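Kiln share at the Garkel Street studio: two spots open from March

Posted 26 Jan 2017

Hi all! I run a little shared pottery studio in Utico, and two of our regulars are moving on at the end of winter, so I'm looking for people to take over their shelves. I'm also after a part-time studio helper (paid, scroll down if that's you). I've been doing this long enough to know that the right people usually find us by word of mouth, so please pass this on to anyone you know who comes home with clay in their hair.

First, the members. You'd get your own shelf, a key, use of the wheels and the slab roller, and a place in each firing. We fire to cone 6, oxidation only, and I load the kiln myself on Sunday evenings because I'm fussy about it. You don't have to be good! You do need to have taken a class somewhere and know how to wedge, center and clean up after yourself. Hand builders are very welcome. I'd love someone who makes angular, faceted things, as we're nearly all round-pot people at the moment and it's getting a bit samey on the drying racks.

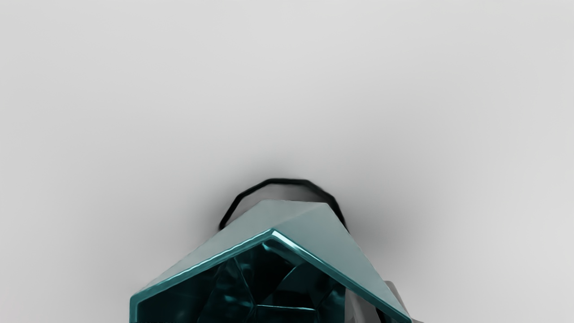 Flat panels, teal, glossy rim

Glazes are shared. We mix our own in big buckets and there's a sign-up sheet for mixing days (everyone takes a turn, me included). If you want to bring in something commercial, show me the label first and make a test tile. Clay you buy from me at cost, or you can haul your own in from Villon Ceramic Supply, they're just across the bridge and open Saturdays.

Now the helper job. It's 8 hours a week at $13 an hour, split over two afternoons that we can pick together. You'd be reclaiming clay, scraping and washing kiln shelves, wiping down tables, and answering the emails I never get to. There's lifting involved, so please be okay with a full box of clay and a flight of stairs.
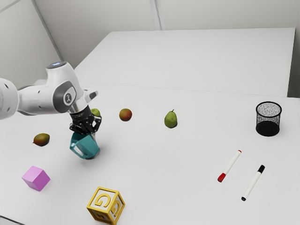 I'd also like you to help out on our open evenings, when people drop in to make a first mug and go home very proud of it. It's noisy and messy and the best part of the month, if you ask me. Experience with kids is a plus, and so is patience with their parents. You'd get a free shelf too, plus firing, so if you make your own work it's a pretty sweet deal.

We're upstairs in the old Þorgeirsson building, unit 3954, door on the alley side. No elevator, I'm sorry to say, and the parking is terrible after five.

To apply for either one, send me a short note through the contact form. Tell me what you make, which days you're free, and attach a picture or two of your work if you have any. No résumé needed for the member spots. For the job I'd like one reference, and a former teacher is fine. Come by and see the place before you decide!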